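The bell over the door at Militz still had its Christmas ribbon on in February, and Lovely Abella liked that so much that she had stopped anyone from taking it down. She liked most things about the shop. She liked the smell of new plastic and cardboard at eight in the morning, she liked the buckets stacked by the till, and she loved – really loved – the lunch box aisle.

"Wednesday," she told Hipólito, who was still unwinding his scarf. "Lunch box day!"

"You say it like a bank holiday."

"It should be one."

Hipólito Figueroa had been at the shop for 3 weeks and had so far been trusted with mops. He followed her down past the saucepans to the red shelves, where half the town had been rummaging on Saturday and had put things back wherever there was a gap. Flat boxes on upright boxes. Kids' sets in with the grown-up ones. Lovely rubbed her hands together.

"Mrs Farías is coming at ten," she said. "She wants one for her grandson and one for herself, and she's going to want to see everything. So let's make it gorgeous."

She showed him how she did it: a tall box out, a look at the front, a little think, then back in with its family. He had a go at the steel ones first and got a yellow box in upside down, and she laughed so hard that she had to hold on to the shelf. After that he was careful. He began reading the names aloud as he went, in the voice of a man announcing trains.

"Kidzee Plus," he said. "Crunchy bite. Crunchy bite again. Do people get excited about these?"

"Did you not? When you were seven?"

He thought about it. He'd had a green one, he said slowly, with a clip that pinched. His mother used to put the orange in already peeled, wrapped in a bit of kitchen paper, and the whole bag would smell of it by break. He hadn't thought of that in years.

"There you are, then," said Lovely, delighted, and went back in with both hands. 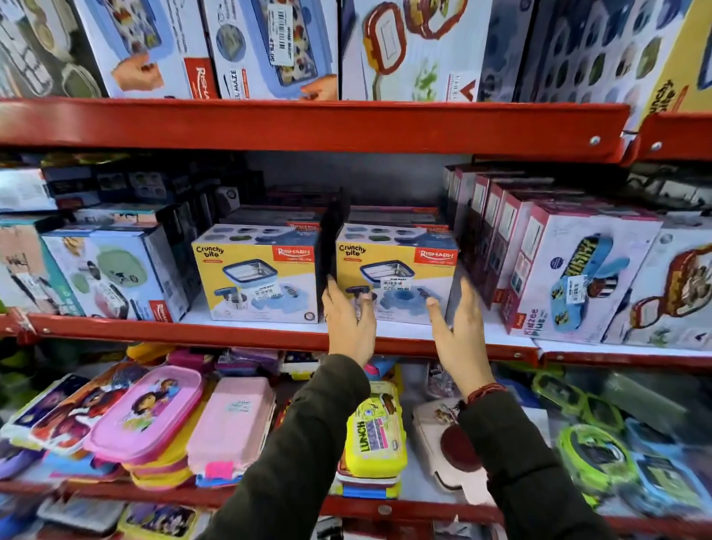
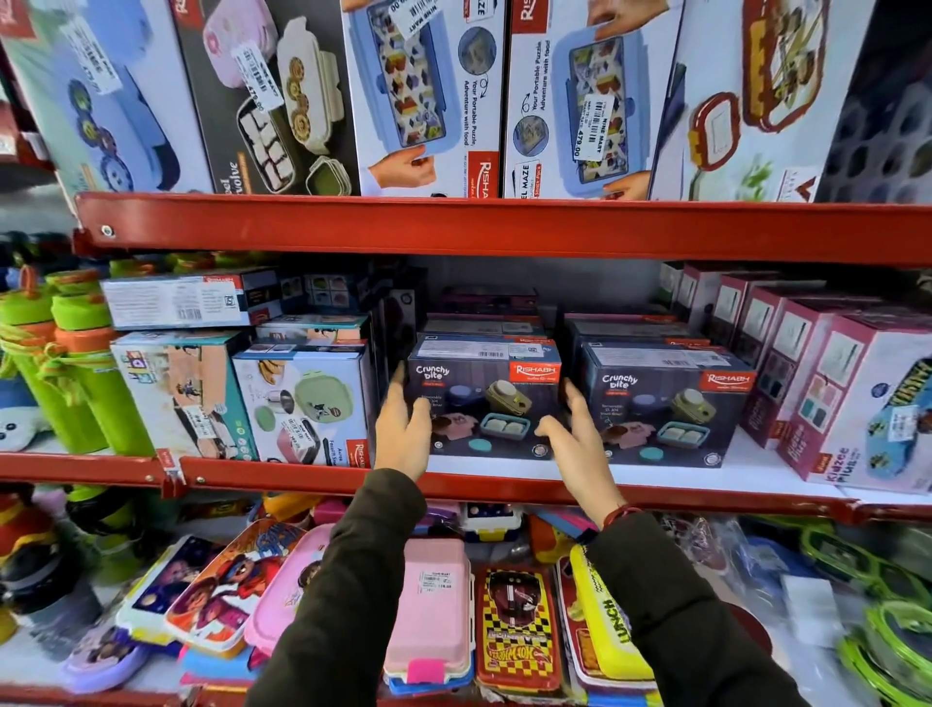 ## Ten o'clock

Hortensia Farías came in at five to, with her good handbag and a list. She was a small woman who had once run the canteen at the Grevlow works and she had views on lids.

"A lid," she told Hipólito, before he had so much as said good morning, "should close with one thumb. If it needs two thumbs, the child will ask the teacher, and the teacher has 7 other children asking, and the soup is on the floor."

"One thumb," said Hipólito.

"Show me."

So they showed her. Lovely opened box after box on the counter and Mrs Farías tried every lid with her right thumb and then, for fairness, with her left. She sniffed them. She held one up to the window and looked through it at the bus stop. Sławomir Krawczyk came in for fuse wire and stayed to give his opinion, which was that steel kept a sandwich better than anything, and that he'd carried the same steel tin up and down ladders since before the bypass was built.

"And does it close with one thumb?" asked Mrs Farías.

"It closes with a rubber band," he admitted.

"Hm," said Mrs Farías, but she smiled at him, and he forgot his fuse wire and had to come back from the door for it.

The grandson's was settled quickly after that. His name was Benjamín and he was starting at the school on Yáñez Street after the holiday, and he had told his grandmother down the telephone that he wanted a small one, because big ones were for people with big lunches. Lovely thought this was the most sensible thing she had heard all week.

It was the second box that took the time. Mrs Farías went up and down the aisle by herself. She picked one up, put it back straight, picked up another. Hipólito started to go and help, and Lovely caught his sleeve.

"Let her look," she whispered. "It's the best bit!"

At last she came to the till with a box under each arm.

"I made 118 lunches a day at Grevlow," she said, setting them down side by side, "and I ate mine standing up, off a saucer. On Monday I'm starting the painting class. There's a bench outside, by the canal. I shall sit on it."

"What will you have?" asked Hipólito. He found he badly wanted to know.

She considered him over her glasses.

"Cheese and pickle," she said. "A boiled egg. And an orange, peeled, in a bit of kitchen paper."

Hipólito wrapped both boxes himself, very slowly, and carried them out to the bus stop for her.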